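Ese Afolabi
2022-05-29

Okay friends, a few of you have been asking me since the library talk in Mesville whether I think a machine is going to be doing our dishes any time soon, and I promised I'd answer properly once I'd had a night's sleep and a big mug of tea. So settle in, because I can't seem to say anything in one post.

First, where I'm coming from, for the newer folks. I spent a good long stretch running the back of a commercial laundry, and now I work with a little group called Norneo that tries out chore robots, mostly in simulation and every so often on a real arm. I'm the one who knows what a kitchen looks like at six in the evening. Other people write the code, bless them.

My short answer is that some chores are close, some are closer than you'd guess, and the ones you most want gone (I know, the fitted sheets) are still a long way off. The rest of this thread is me explaining what I mean by that.

Let's start with picking something up, which sounds like the easy part. You do it without thinking. You reach for a mug and your fingers already know how wide to open, and if the mug is heavier than you thought, your whole arm adjusts before you notice. A gripper with two fingers has to be told all of that or has to learn it, and the learning is slow.

We ran 400 tries in April on one small job, which was taking an upright thing off a counter and setting it down on a shelf. That's all, one thing and one shelf. It got there 276 times. I was so proud I called my sister! And she said, "So it drops the rest?" Well, yes, sweetheart, it does.

And she has a point. If I'd had a helper on the laundry floor who fumbled that often, we'd have been having a kind but serious talk by lunchtime. A chore has to work nearly every single time or you end up standing there watching it, and then you may as well have done it yourself and had the radio on.

Now, about simulation, because a few of you thought it sounded like cheating. I thought so too, at first. But it means we can move the counter, change the stone, change the light, put something awkward next to something else, and run the whole thing again overnight without anyone sweeping up a plate.

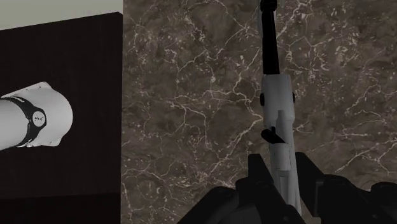
Can a robot that learns a chore in simulation do the same chore in a real kitchen?

Sometimes, for simple pick-and-place jobs, but it usually needs more practice on the real arm first, and anything soft, slippery or see-through tends to go worse in the real kitchen than it did on the computer.

What I've come to love about the rendered kitchens is the busy surfaces. My own counter at home is plain white and I could spot a crumb on it from the hallway. Give me a countertop or a wall with a lot of pattern running through it, though, and I lose my glasses on it twice a day. Cameras have their own version of that trouble, and I'd much rather find out about it on a screen.

The other thing is tall narrow objects. Oh my goodness. If you've ever knocked over a bottle of olive oil with your sleeve, you have all the background you need. Come in a little off to one side and you nudge it before you've got hold of it. Squeeze too gently and it slides. I have sat through more of those attempts than I have episodes of any television program.

Somebody asked about the shop floor, so let me get to that, since I have opinions. Shops and plants are ahead of homes, and I think they'll stay ahead for a good while. At the laundry, the carts came in by the same door, the bins sat on the same painted squares, and if a shelf was 35 inches high on one side it was 35 inches high on the other. A machine loves that. My kitchen has a drawer that only opens if you lift it first.

I visited the packing room at Rornex this spring -- they were very sweet about it and let me stand there for ages -- and they have an arm that moves boxes from a belt to a pallet. It's lovely to watch, very steady. Then a box came down with a dented corner and a person walked over and dealt with it, and walked back. I asked her if that happened a lot and she said it was most of her job now. She didn't seem unhappy about it, but I've been chewing on it ever since.

So when people ask me if the machines can do the work yet, I want to ask which part. The steady part, often yes. The dented corner, hardly ever.

Chores I'd hand over today if someone gave me a decent arm and a tidy room: moving same-size boxes, sorting clean cutlery that's already laid out flat, putting cans on a shelf. I'd still want to be in the next room with the door open.

Chores I wouldn't hand over yet: anything with a hot pan, anything with a cat nearby, wet laundry (it clings to itself, it's impossible, I say this with years of feeling), and glasses you care about. My mother's glasses are staying with me.

A few of you mentioned the Ngui demo that's been going around, with the table being cleared. I enjoyed it too! I'd just love to know how many takes there were, and whether the plates were always the same plates. I ask that about our own demos as well, so please don't think I'm picking on anybody. It's a good question to keep in your pocket whenever you watch one of these.

And to the gentleman who wrote me that very long message about his wife's hands -- I read it all, and thank you. For someone who can't grip a jar anymore, a helper that manages it most of the time, slowly, with her right there telling it to go again, might already be worth having. I hadn't weighed it that way before your note. I was thinking like somebody with a shift to finish.

That's changed what I want us to test next, as a matter of fact. Less racing through the whole counter, more one-thing-at-a-time with a person in charge of it. I've asked for 8 new setups, and jars are at the top of my list, lids on and lids half off.

I'll post how the jars go, good or bad. If there's a chore in your house you'd want tried, leave it under this and tell me what makes it fiddly, because that's the bit I can use. And please, I beg you, no more fitted sheets, I've got them written down already.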